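Two fingers, two controllers, one kitchen
Speaker notes – Steltitz evening session
Thenmozhi Acharya
Dec 25, 2019

Check clicker. Water. Laptop on power, it dies fast with the viewer open.

Slide 1 – title

Hello, thanks for coming out on a holiday. Name, group. Say the title once, don't explain it.

Short version up front for anyone who leaves at the break: we ran the same pick and place jobs with two controllers and two sets of fingertips, all in simulation, and the fingertips mattered more than I wanted them to. I'm a controller person. Let them laugh.

Slide 2 – what we compared

Controller A is the plain one. Joint position targets, planner makes a path, arm follows it. Stiff.
Controller B is Reddy. Our own, named after the street the old office was on, please don't ask for the paper, there isn't one yet. Works on the hand pose and gives a bit when it meets something.

Fingertips: the flat default pads, and the Erkdale pads. Erkdale are curved on the inside with a soft contact model. They sent us the shape files in November, we did the friction settings ourselves, so any blame for friction is ours and not theirs.

So that's 4 combinations. Same arm in all of them, same base position, same start pose. Say this slowly, last time somebody thought we had swapped arms.

Slide 3 – the kitchen

The sim is Clollavura. Kitchen layouts, you pick a layout, it scatters objects over the counter from a seed. We used 18 seeds and kept them fixed for every combination. Do not say "random" here without saying the seeds are fixed.

Arm sits on a dark block by the counter, one arm only, single two-finger gripper. Things to grab: paper towel roll, bowl, the red and black thing, fruit when there is any. The coffee machine stays put and is mostly there to be in the way. It does that job very well.

Start pose has the fingers pointing down toward the counter, nothing held. Every run starts its clock from there.

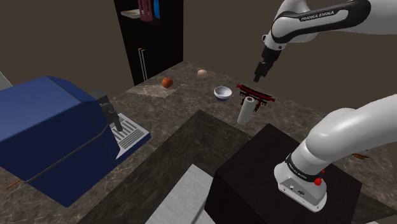 Why not just run it all on the real arm?

Time, and resetting. A person has to put every object back in the same spot after each try, and they get it slightly wrong, and then you are comparing the person. In sim the reset is exact. We do want real runs for a small subset later, just to see if the ranking holds.

Slide 4 – what counts as a success

Go quick. Object leaves the counter, stays in the fingers through the move, ends up inside the target zone, nothing else knocked over. All of these or it's a fail.

We did score near misses separately for a while. Dropped it. Too much arguing about what near means.

One thing to mention – the bowl counts as a fail if it lands upside down. Early on we forgot to check this and the plain controller looked great on bowls. It was flipping them.

Slide 5 – the numbers slide

293 runs kept after throwing out the ones where the sim itself blew up (objects shot into the air at reset, that sort of thing). The discard rule was written down before we looked at results. Somebody will ask.

Point at the bars, left to right:
plain controller with flat pads, worst
Reddy with flat pads, a little better, less than I hoped
plain with Erkdale pads, clearly better than both
Reddy with Erkdale, best

Don't read out every bar. Pause on the second and third. The cheap change beat the one I spent the year on.

The gap between first and second is small enough that I would not bet money on it. Say so before they do.

Slide 6 – by object

Towel roll. Flat pads touch a round surface along a thin line, so the roll turns in the grip as soon as the arm speeds up. Curved pads hold it. Controller hardly matters.

Bowl. Other way round. You have to pinch the rim, one finger in and one out, and if the hand is a little too low the finger pushes into the bottom. Stiff controller keeps pushing. Reddy gives way and then closes. Best result we have for the controller, so spend a minute on it.

Fruit. Round, rolls. Everybody is bad at it. Curved pads less bad.

Red and black thing. Awkward shape, long top piece with supports under it, and the planner kept choosing grasps where one finger goes between the supports. Gets in fine, can't get out agian. We ended up masking those grasps for all combinations. Fair to everyone but it does mean the score for this object is a bit generous.

Slide 7 – where the arm stands

People skip this one and they shouldn't. Base placement was fixed by the layout, we didn't tune it. Some targets sit close to the base and the arm has to fold up tight over itself to reach them, elbow high, wrist straight down. Folded up like that the plain controller gets slow and jerky because the planner takes the long way round. Reddy has the same trouble in another form, it drifts toward a joint limit and then just stops, politely, no error. Took us ages to find.

If you only look at success rate you miss it. Look at how long the move takes as well.

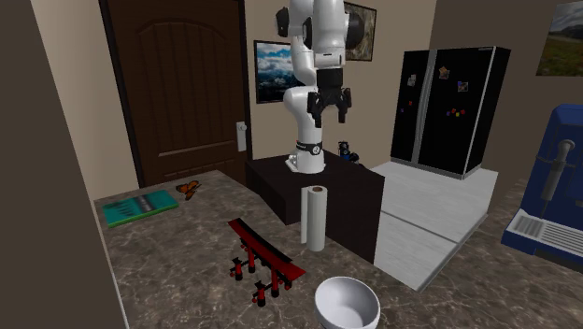
And time per move is where the two controllers really split. With objects far out on the counter they're even. Close in, the plain one takes the long swing and you lose seconds every time. Reddy either does it neatly or parks. So the average looks fine and the spread is awful. Show the spread plot here, not the average. If the plot isn't in the deck, it's in the backup folder, the one called final2.

Fix we tried: nudge the elbow outward whenever it gets near the limit. Helps. Turns some parks into slow moves. Not in the results on slide 5, those are all from before the fix. Say that clearly.

Slide 8 – delay test

Side experiment, did it in the last week so treat it gently.

We added 40 ms of delay between controller and arm to see who falls over first. Guess from the room? Let them guess.

Plain controller barely notices, it's just following a path. Reddy starts to shake on contact, you can see the fingers buzz against the rim of the bowl. Lowering the gains calms it down, and then it's too soft to hold the roll level. So pick your poison. Soft pads hide some of the shaking, which makes me trust the combined score a little less.

Skip this slide if we're past the half hour.

Slide 9 – things that went wrong

Friction. First pass was way too high on the Erkdale pads, everything stuck, results were beautiful. Threw all of it away.

Counter height. One layout had its collision surface slightly above the drawn surface so the fingers stopped in mid air. Looked like a controller bug for two days. It was me who said controller bug.

Camera views. We render from a couple of spots and one of them had the arm in front of half the objects. Fine for a human checking runs, useless for a detector. We didn't use any detector in this comparison, object poses came straight from the sim. Repeat that if anybody asks about vision. It's also the biggest reason the real thing will score lower.

Slide 10 – what I'd do if starting now

Change the fingertips first. Takes an afternoon.
Log the joint limits from the first day.
Watch the failed runs, really watch them, on a big screen, with someone who didn't write the code.
Fix seeds before anything else.

Would I still write Reddy? Yes, for the bowls and for anything with a rim or a handle. For towel rolls no, waste of effort.

Slide 11 – next

Small set of real runs, same pads printed by Erkdale, flat pads as the baseline. Only the roll and the bowl to start with. Noisy object poses in sim before that so we aren't shocked.

Also want a wider gripper opening in the mix. The roll is near the top of what ours can take in the settings we used and I suspect some of the failures are just teh fingers landing on top of it.

Slide 12 – thanks

Thank the Clollavura people for answering mails at night. Thank Erkdale for the files. Leave the spread plot up during questions, not the logo slide.

If asked for code: the seeds and the success check can go out now. Controller later. Mail me and I'll send the link.

If asked about suction: haven't tried it, would like to, the bowl would be easy and the red and black thing probably hopeless.

If there are no questions, run the flipped bowl video.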